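メモリ一枚を挿すための三千回　学習データを集める人たちに聞く

「最初の一週間は、ずっと腕の動かし方ばかり考えていました。二週目に入ったころから、ようやくパソコンのほうを見られるようになったんです」

お茶を淹れながらそう話してくれたのは、Brunitzでロボットの学習用データ収集を取りまとめているA-yeong Limさんである。手元のマグカップには付箋が三枚貼られていて、そのうち一枚には「ツメ、両側」とだけ書いてあった。何のことかと尋ねると、メモリスロットの両端にある留め具のことだという。朝いちばんに必ず確認することを、忘れないようにカップに貼っておくのだそうだ。

Brunitzは、使い終えたデスクトップパソコンを分解し、部品を選り分け、使えるものは別の機械に組み直して送り出す会社だ。その組み直しの工程を腕型のロボットに覚えさせようという計画が、社内で「Mutoso」と呼ばれている。わたしがお邪魔したのは、その計画が始まって二度目の夏の、たいへん蒸し暑い午後だった。駅からの坂道で汗だくになったわたしに、Limさんはまず冷たいおしぼりを出してくれた。こういうことは書いておきたい。

覚えさせる、と簡単に言うけれど、実際には人が腕を操ってお手本を見せる。ロボットの側はそのときの関節の角度や指の開き具合、カメラの映像をまとめて記録し、あとで学習の材料にする。一回のお手本を、ここの人たちは「一本」と数える。映画の数え方みたいですねと言うと、Limさんは笑って、「フィルムを回していた時代の人がひとり混じっているんですよ」と、隣の机のほうへ目をやった。

そのRupert Wyssさんは、操作を受け持つ三人のなかでいちばん年上で、以前は映写機の修理をしていたという。話しぶりはゆったりしているのに、手のほうは忙しい。取材のあいだも、小さな六角レンチをずっと指で回していた。

「うまい一本というのはね、見ていて退屈なんです。すうっと行って、つまんで、すうっと戻ってくる。わたしも初めのうちは、つい格好をつけて速く動かしていました。でも、あとで見返すと、指が部品の手前で迷っているのが全部映っている。恥ずかしいものですよ、あれは」

手首のカメラで記録した映像も、何本か見せてもらった。慣れないうちは、どちらが上なのかもよく分からない。大きな黒い指がぬっと立ち上がり、その向こうに灰色の板と、縞模様のアルミの面が斜めに傾いている。

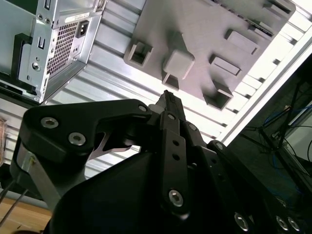 「手首のカメラは、酔う人がいるんです」とLimさんが言う。「だから新しく入った人には、最初の日は見るだけにしてもらいます。椅子に座って、お菓子でも食べながら。二日目にだいたい、ああ、こっちが奥か、と分かってきます。そこからは早いですよ。自分の手の甲に目がついている、というつもりになれるかどうかで」

Wyssさんの場合は三日かかったそうだ。乗り物に弱いのだと本人は言う。ちなみにわたしは五分ほどで目を閉じてしまい、またおしぼりをいただくことになった。

お手本には合格と不合格がある。その線引きをしているのがElfriede Schwaigerさんで、操作の二人からは少し恐れられているようだった。もっとも、ご本人はたいへん穏やかな方で、窓際に並べたバジルの鉢の話になると止まらない。記事の趣旨からは外れるが、バジルは夕方に水をやるのがよいそうだ。

「落としたから不合格、とは限らないんです」とSchwaigerさんは言う。「つまみ損ねて、いったん離れて、持ち直して、ちゃんと置けた。そういう一本はとても大事にしています。機械だって本番で失敗しますからね。失敗したあとにどうすればいいかを、どこかで見ておかないといけません。わたしが落とすのは、操作する人が何をしたかったのか、見ていて分からないものです。途中で気が変わったとか、くしゃみをしたとか」

くしゃみは分かるものですか、と聞いた。

「分かりますよ。腕がぴくっとしますから。春先は多かったですねえ」

計画が始まった三月から数えて、これまでに録ったお手本は3141本。そのうち497本が不合格になっている。多いと見るか少ないと見るか、わたしには見当がつかなかったけれど、Schwaigerさんは「もっと厳しくてもよかった」と言い、隣でWyssさんが天井を仰いだ。

不合格になったものも消さずに残してあるという。ひとつひとつに短い理由が書き添えてあって、少し読ませてもらったら、これがなかなか味わい深い。「指の開きが早すぎる」「迷い三回」「よい一本だが、開始位置が前と同じ」。最後のものについては、Wyssさんがまだ納得していないらしい。

「前と同じところから始めて、どうしていけないのかと思うでしょう。わたしも思いました。ところが同じ位置からばかり録ると、その位置からしかできない子になってしまうんだそうです。だからいまは、毎回わざと少しずらして始めます。ずらし方にも癖が出るから、紙に書いた表のとおりにずらす。几帳面にいいかげんをやるわけです」

作業台の上には、三次元プリンターで作った灰色の板がある。表面に高さも形もまちまちの受け口や仕切りが立っていて、小さな町の模型のようにも見える。操作の人たちはこの板を「棚」と呼んでいる。設計したのはTorbjørn Blomqvistさんで、Dukstead工房という、ここから電車で二駅の小さな工作所から週に二日通ってくる。

「いまの形は七代目です」とBlomqvistさんは少し照れくさそうに言う。「初代はただの平らな板に溝を掘っただけでした。自分ではきれいにできたつもりだったんですが、指が入らない。部品が入る寸法はちゃんと測ったのに、部品をつまんでいる指の寸法を忘れていたんです。Elfriedeさんに、これは人間用ですね、と言われまして」
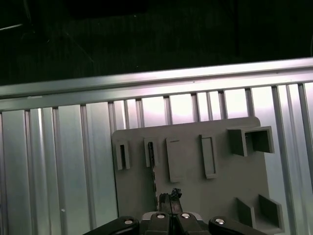 手首のカメラから。指先の向こうに、灰色の受け口が並ぶ。

二代目では指は入ったものの、今度は受け口の縁が立ちすぎて、少しずれただけで部品が引っかかった。三代目で縁をなだらかにし、四代目でまた立てた。なぜ戻したのですかと尋ねると、なだらかだと誰がやっても入ってしまって、お手本として物足りなかったのだという。ほどよく難しくするのが難しい、とBlomqvistさんは言って、自分の言葉に自分で首をかしげていた。

「先の丸め方は、いまでも迷っているんです。0.5ミリ変えると、操作する人の動きがまるで変わる。上から入れていた人が、急に斜めから入れるようになったりします。ぼくは板を作っているつもりで、人の手つきまで作ってしまっている。それがちょっと怖いし、面白いところでもありますね」

五代目と六代目については、あまり話したくないそうだ。印刷の途中で反ってしまったとだけ教えてくれた。材料はPeltonenという問屋から取り寄せていて、暑い時期は届いた袋をすぐに乾燥庫へ入れる。その乾燥庫が、どう見ても食器乾燥機なのである。聞けば前の事務所の給湯室から持ってきたもので、いまでもたまに湯呑みが入っているらしい。

さて、肝心のメモリである。部品のなかで何がいちばん大変ですかと三人に尋ねたところ、三人ともメモリだと答えた。細長くて薄く、切り欠きの位置が合わなければ入らず、合っていてもまっすぐ押さなければ入らない。人間なら指先で探りながらやってしまうことを、腕を通してやらなければならない。

「まっすぐつかめれば半分は終わりです」とWyssさん。「ただ、まっすぐつかむのがね。つまんだときに少し傾くことがあるでしょう。そのままスロットの上まで行ってしまってから、さあどうする、となる。わたしは手前で一度止まって、傾きを見てから手首を回します。Limさんは動きながら直す。あれは真似できません」
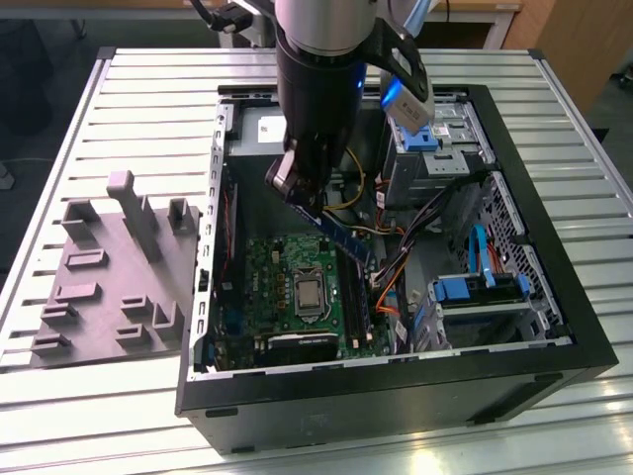
Limさんに言わせると、動きながら直すのは行儀の悪いやり方なのだそうだ。

「わたしのは癖なんです。せっかちなので、止まるのが嫌なだけで。でも、Elfriedeさんは両方あったほうがいいと言ってくれます。止まって直す人と、動きながら直す人と。ひとりの手つきだけで録ると、その人の癖をまるごと覚えてしまいますから」

そう言われてみると、記録を見ているうちに、わたしにもどちらが操作しているのか、なんとなく分かるようになってきた。Wyssさんの腕は下りてくる前にひと呼吸ある。Limさんの腕は、下りながらもう次のことを考えている。機械の動きに人柄が出るというのは不思議なもので、つい長々と見入ってしまい、予定していた質問を二つほど聞きそびれた。

一日に録るのは一人47本までと決めてある。これは始めて間もないころに、Schwaigerさんが決めた数だ。それを超えると目に見えて迷いが増えるという。中途半端な数ですねと言うと、「50だと、あと少しで切りがいいからと無理をする人が出るんです」とのことだった。誰のことかは聞かなくても分かった。Wyssさんがレンチを回す手を止めていたからである。

この取材に先立って、2020年8月11日（火）には、Mutosoで初めて学習済みの動作を通しで試す日があったと聞いていた。その日の話になると、みなさん少し声の調子が変わった。

当日の記録を取ったのはHannelore Zürcherさん。学習のプログラムを受け持っていて、普段は別の階にいる。取材の終わりごろに階段を下りてきて、立ったままで話をしてくれた。

「試行は223回やりました。成功した回数は、社外にはまだ出さないことになっているので、ごめんなさい。でも、数よりも覚えている場面があるんです。スロットの上まで来て、腕がひと呼吸置いたんですよ。少し止まって、手首を回して、それから下りていった。わたしは画面の数字のほうを見ていたので気がつかなかったんですが、後ろで誰かが、あ、Rupertだ、と言って」

Wyssさんは、そのときちょうど席を外していたのだそうだ。あとで映像を見せてもらって、どう思われましたか。

「うん」と言って、しばらく黙っておられた。「もう少し早く下りればいいのに、と思いましたね」
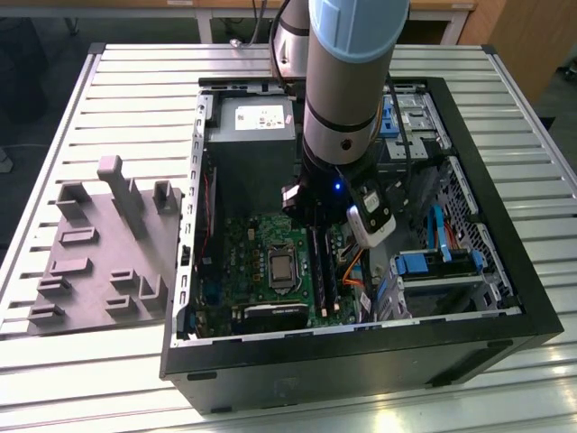

Zürcherさんによれば、次に欲しいのは「じゃまのある」お手本だという。ケースの中にはケーブルがあれこれ通っていて、機種が変われば通り方も変わる。人はよけたり、くぐったり、軽く押しのけたりするけれど、どこまでなら触れてもよいのかは、言葉で書こうとすると案外むずかしい。

「押していいケーブルと、押してはいけないケーブルがあるんです。Rupertさんに違いを教えてくださいと頼んだら、見れば分かる、と言われました」とZürcherさん。「見れば分かることを集めるのがわたしたちの仕事なので、それはそれで正しいんですけどね。ただ、ラベルを付けるElfriedeさんが困ってしまって」

そこでいまは、操作しながら思ったことを小声でつぶやいてもらい、音声も一緒に録ることを試しているそうだ。聞かせてもらったなかには、作業についての役に立つ言葉もあれば、昼に何を食べるかという相談もあった。Limさんのつぶやきには途中から韓国語が混じる。難しいところに差しかかるとそうなるらしく、Schwaigerさんは、言葉が変わった時刻まで書きとめているという。

Blomqvistさんは、棚の八代目にもう取りかかっている。今度は受け口の向きをいくつか変えられるようにするつもりで、板の裏側に差し込み式の足を付けたいのだそうだ。図面を見せてほしいとお願いしたら、スーパーのレシートの裏に描いたものが出てきた。牛乳とじゃがいもを買った日に思いついたようである。

帰りがけ、Limさんに、いつか腕がひとりで組み直しをするようになったら何をしたいですかと聞いてみた。少し考えてから、こう答えてくれた。

「次はねじですね。ねじはまだ一本も録っていないんです。考えただけで肩がこりますけど、Rupertさんはもうドライバーの持たせ方を考えているみたいで。ほら、あのレンチ、ずっと回しているでしょう。あれ、練習なんですって」

外に出ると坂道はまだ暑く、いただいたバジルの葉が、鞄の中でよい匂いをさせていた。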